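Can a robot heat up my leftovers yet? I asked a man who opens microwaves for a living

I have a deal with my dishwasher. I load it badly, it washes badly, and neither of us complains. So when every second ad in my feed started promising me a robot that would do the whole kitchen while I sat on the couch, I wanted to talk to somebody who'd tell me straight whether it was coming. A friend of a friend put me on to Zhiqiang Bai, who works on household tasks at Rulturus, a small outfit in Drekville, and he said come by at ten in the morning and don't wear anything with dangly sleeves.
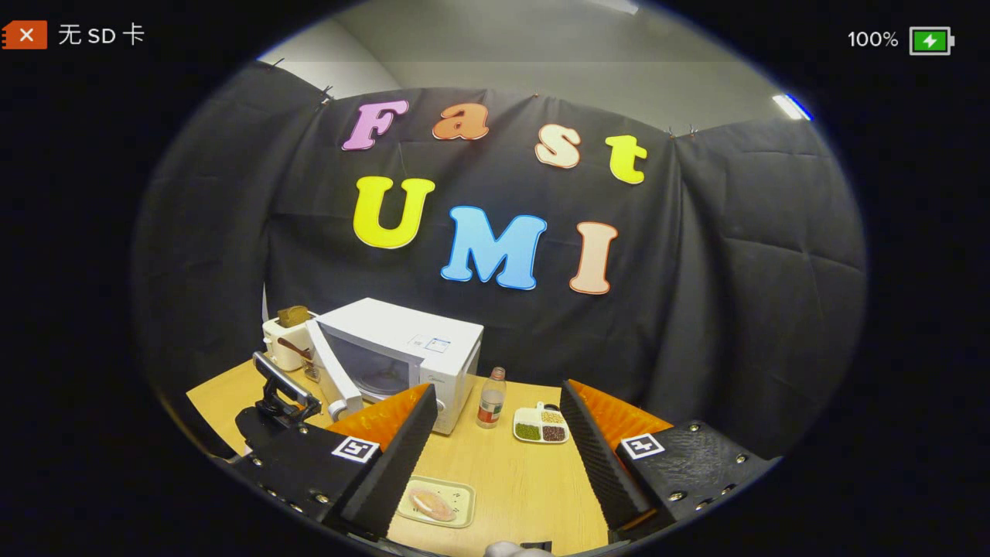
By your kitchen correspondent, for Mellano Home
Filed under: Gadgets, Kitchen, Long chats

The first thing you notice about Bai is how fast he talks, and the second is that he's usually holding something while he does it. For most of our chat it was a gripper — a pair of fingers with orange on them and a little black-and-white square on each side, the kind of pattern a computer can find easily. You hold it and you do the chore with it. Pick up the food, open the door, move the plate. A camera goes along for the ride, and the recording is what the robot learns from later.

"People expect me to be programming," he told me. "I'm doing housework. I'm doing it with a claw, but it's housework."

The kitchen he does it in is a tabletop. There's a microwave, a toaster with a slice of bread standing up in it, a plate, a bottle, and a tray of dried beans sorted into sections by colour. I asked about the beans and he got very animated! Beans, he says, are a horror. They roll, they hide under each other, and a person scooping them makes tiny corrections all the time without noticing.

"You ask someone, how did you scoop that? They say, I just scooped it. Okay, great. Now write that down for a machine."

He let me have a go with the gripper and I was terrible. I'd assumed it would be like using tongs, and I'm good with tongs (ask anyone who's been to one of our barbecues). But you lose your fingertips completely. I could see that I was touching the plate, I just couldn't feel how hard. I got it off the table on my fourth try and was far too proud of myself.

"That is the robot's life," said Bai, who had the decency not to laugh until I'd put it down.

So, the question I came with. Can a machine heat up my leftovers?

He gave me the sort of look my mechanic gives me. "Which microwave?"

Any microwave, I said. Mine.

"Then no. This microwave, on this table, on a good day, mostly yes. Yours, no. Yours has a button for the door, or a handle on the other side, or it's up on a shelf and the light is behind you. Also you have a jar of something on top of it."

I do have a jar of something on top of it.

The door is the bit he could talk about all day, and for a good while he did. You'd think a microwave door would be simple. It has one hinge and it goes one way. But the pull has to start firm and then ease off, and the hand has to follow the curve the door wants to take. If you pull straight back when the door is trying to swing, something slips or the entire microwave comes with you. I said that had happened to me with a perfectly good human arm and he nodded as if this was useful data.

When I visited, the team had 1,357 recordings of people opening and closing that door. They'd thrown out 302 of them. I asked what makes a bad one and he counted them off: someone's shoulder in the way, someone fumbling the handle, someone getting bored and banging it shut with an elbow.

"The elbow ones are my favourite," he said. "It's what everyone does at home. But the robot has no elbow there. It has an elbow somewhere else."
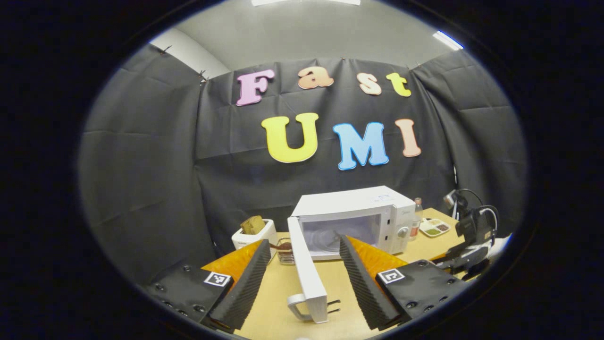
Door down and fingers wide: the microwave job, with the robot arm over at the right of the table.

The arm has a name, by the way. It's called Dai. I asked who named it and Bai said it was before his time and he'd stopped asking. Dai is black, bends in more places than seems necessary, and has a small camera up near the top of it, pointed at the table. I found myself saying "excuse me" when I walked past. Bai says everybody does that for a week.

We got on to money, which I'm nosy about. He wouldn't tell me what any of the gear costs, but he did say the reason for recording by hand is that it's cheap and quick compared with steering a robot arm through every chore. You can hand a gripper to somebody's mum. His own mum has done it, as a matter of fact, and he rates her as the best toast handler they've had.

"She is very calm with toast," he said. "The engineers all squeeze."

What about shops, I asked. I used to stack shelves at night and I'd have given a month's pay for something to face up the tinned tomatoes. Bai thinks that sort of work is closer than the kitchen. Shelves are at known heights, the tins are all the same, and if the machine gets stuck at 3 am it can wait for somebody. What he doesn't believe in is the soft stuff. Bread, grapes, bags of salad, anything in a net. He's got a particular thing about bags of salad.

"A tin is always a tin. A bag of salad is a new object every time you look at it."

And food itself? A plate of actual dinner? He waggled his hand. Moving the plate, fine. Moving what's on the plate is harder, because it's shiny or squashy or stuck down. He tries to practise with a mix of things so the system doesn't fall in love with one shape. Sauces he'd rather not discuss.

I pushed him on the ads, the ones with the robot folding a fitted sheet. (I can't fold a fitted sheet. I'm not convinced it can be done.) He was careful and didn't want to have a go at anyone in particular. He did say that when he watches one of those videos he looks for the cuts first, and then he wants to know how many goes it took.

"If you show me it works once, I'm happy for you. Show me 100 in a row, with a different person's kitchen each time, and I'll buy you lunch."

Has he ever had to buy anyone lunch?

"I bring my lunch," he said.

What does he heat it in, then? A different microwave, down the hall, with a push-button door and a sign asking people to cover their soup. He opens that one by hand. He says he doesn't think about doors when he's off the clock, and then he spent three minutes telling me about the fridge at his sister's place, where the seal is so strong you have to brace a foot against the cupboard. He'd like to record it. She's said no.

Before I left I asked if there was any chore he'd want done for him first, no limits, money no object. I was expecting the dishes or the ironing.

"Finding the lid," he said. "For the container. You have the container, and somewhere there is the lid."

He's invited me back in February to see how the bean scooping is getting on, and I've said yes, provided I get another turn with the gripper. I've been practising on the tongs.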